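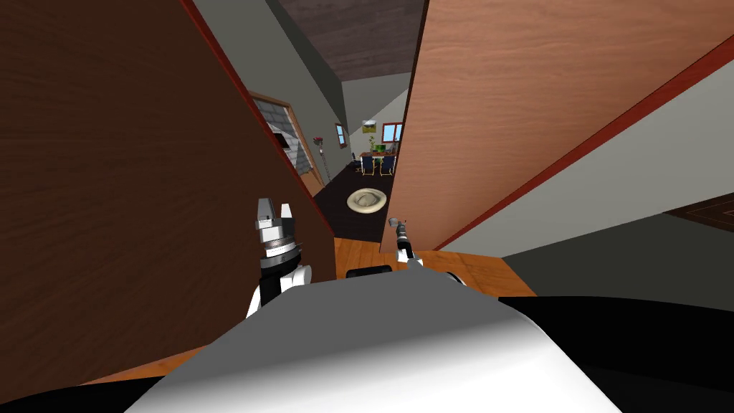
Two wooden panels with a gap between them

Family Service Records: Common Questions

Can Comness find my grandfather's service file?
Usually, if you have a full name and a birth year. A service number helps. Our index covers 691 men from Brillby and Dallik.

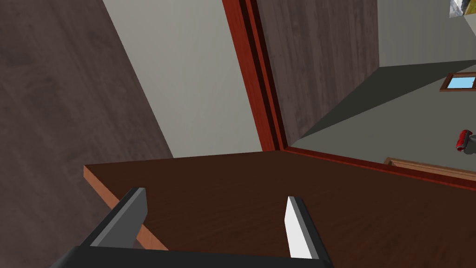
Dark brown wooden tabletop

How long does a search take?
About 2 weeks. Pension files take longer.

Do you hold naval records?
Only for men who enlisted at Dallik. For others, try the Fikre reading room, open until 4 p.m. 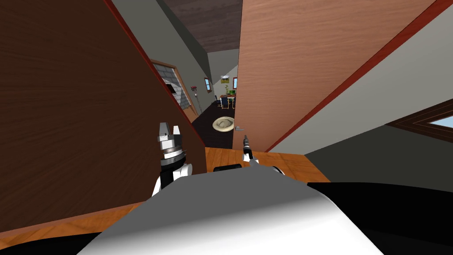 Hallway seen between two panels

Can I send original letters or medals?
No. Send copies of both sides. Two copies of each page are enough.

How should I store the originals?

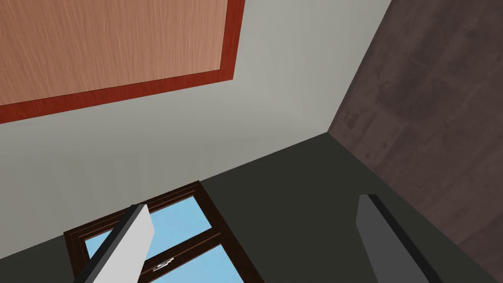 Discharge papers and letters should be kept flat in acid-free folders, out of the light. Framed certificates fade on the wall, so hang a copy. Plain light gray, like the smooth surface around the wooden panel, is a good background for one. Do not use tape or glue on the original.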